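Quiénes somos

Kistelik es un taller pequeño de reparación y venta de ordenadores usados. Empezamos en mayo en un local de 3 habitaciones, con muy poco dinero y muchas cajas prestadas. Venimos de otro país y el español lo aprendimos trabajando, por eso pedimos paciencia si alguna frase en esta página suena un poco rara.

Atendemos a familias, a estudiantes y a oficinas del barrio. Antes de cualquier trabajo hacemos un presupuesto por escrito, y el cliente decide con calma. El diagnóstico es gratuito cuando se acepta la reparación.

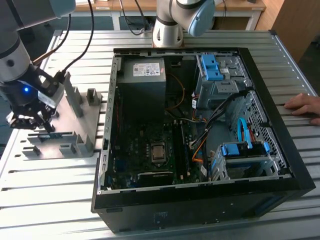 También colaboramos con la asociación Trollow, que entrega equipos a escuelas con pocos medios. Hasta hoy hemos preparado 387 ordenadores para este programa. Las piezas que no podemos aprovechar van a la empresa Schouten, que las recoge 2 veces al mes.

En el taller damos un curso de mantenimiento básico para principiantes. No hace falta traer equipo propio. El próximo grupo comienza el 13 de noviembre y la inscripción se hace en el mostrador o por teléfono.

Todas las reparaciones tienen garantía escrita. Guarde la factura, por favor.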